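Subject: Re: [regional-rail] Birnar branch, summer timetable and the bus connection
Date: 16 June 2026

On the earlier thread, a list member wrote:

> Has anyone got hold of the new summer timetable for the Birnar
> branch? The station still has the February sheet up. I heard the
> evening train now leaves before the Vaveo bus gets in, which would
> make the connection useless for anyone coming home from work.
> Also, are the paper booklets being printed this year or not?

I picked up a booklet at the Nechyporuk ticket window, so yes, they are being printed. The woman at the window had a small stack left and said more were on order. It is a thinner booklet than last year's, and the fare tables have been moved to a separate leaflet.

On the evening train, you heard right, but only in part. Train 344 does leave Birnar earlier than before. The bus from Vaveo is shown with its old arrival time on weekdays, and on paper that misses the train by two minutes. On weekends the bus has been moved up and the connection holds.

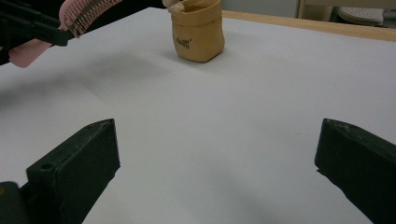 There is a footnote to the weekday column that is easy to miss. It says the train may be held for a late bus if the bus driver calls ahead. I don't know how often that will happen in practice. Under the old timetable the same footnote applied to the morning train, and I remember it being held twice in a whole winter.

The other change is at Rorex. Train 797 no longer stops there, and the next one does. If you use Rorex in the mornings you will want to check this before you set out, as the station poster is out of date there too. The stop was a short one and I assume they wanted the time for the passing loop further up.

Bikes are still allowed on all trains outside the morning peak. The bike ticket is now sold on board only, not at the window.

I have typed up the weekday pages and can send them to anyone who wants them. The weekend pages will take me a bit longer – the print is small and the symbols for school days and holidays look nearly the same. If somebody has already done the weekend pages, please say so and I will leave them alone.

One question of my own. Does the Vaveo bus still wait on the station side of the road, or has it gone back to the stop by the post office? The booklet gives only the name of the stop.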